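Tundum Open Storage Box, Mustard Orange / White

Item no. 357
Sold by Starklow
Availability: In stock

The Tundum is an open box without a lid, for toys, spare bedding and other things that get used every day. The outside is mustard orange and the inside is white, so small items on the bottom are easy to find. It comes in one shape, a long rectangle, and can be ordered with or without the divider set.

Details
Outside color: mustard orange
Inside color: white
Weight limit: 20 lb
Lid: none
Assembly: none
Divider set: sold separately

Using the box
Put tall, flat things against a side wall first. Soft toys go in next, and small packages last. If the box will sit on a bed, keep the load light and spread it over the bottom. Don't stack full boxes. The rim is not meant to carry weight from above.

Crocheted and knitted toys should go in on top, where loops and ears won't get caught under something heavier.

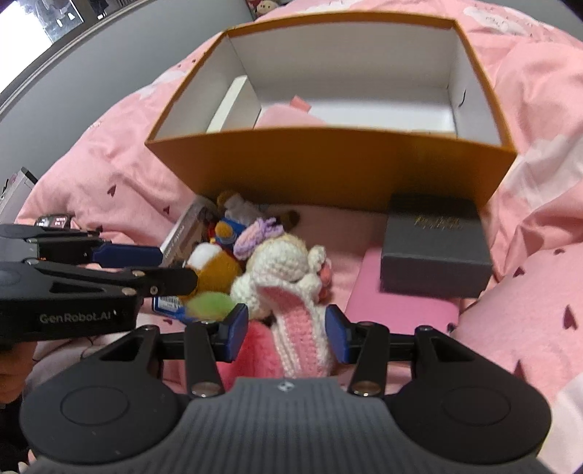
Tundum box on a pink comforter, with plush toys in front.

Care
Wipe with a damp cloth and mild soap. Let the inside dry fully before you fill it again. Do not soak. Keep away from heaters.

Shipping and returns
Orders ship from our Fovside warehouse. Boxes are shipped singly, wrapped in paper. Unused boxes can be returned within 20 days. Keep the paper until you have decided.

Orders of 100 or more are handled by Till Hagedorn in our trade office. The current run is 700 boxes. Prices on this page are valid from January 1, 2024.

Customer note
"Bought one for my daughter's room in December and ordered a second for the hallway. The color is a bit darker than I expected from the website but we like it. I would have liked handles." Treasa Ní Bhriain

See also
Horgan Low Box, gray
Horgan Divider Set
Tundum replacement labels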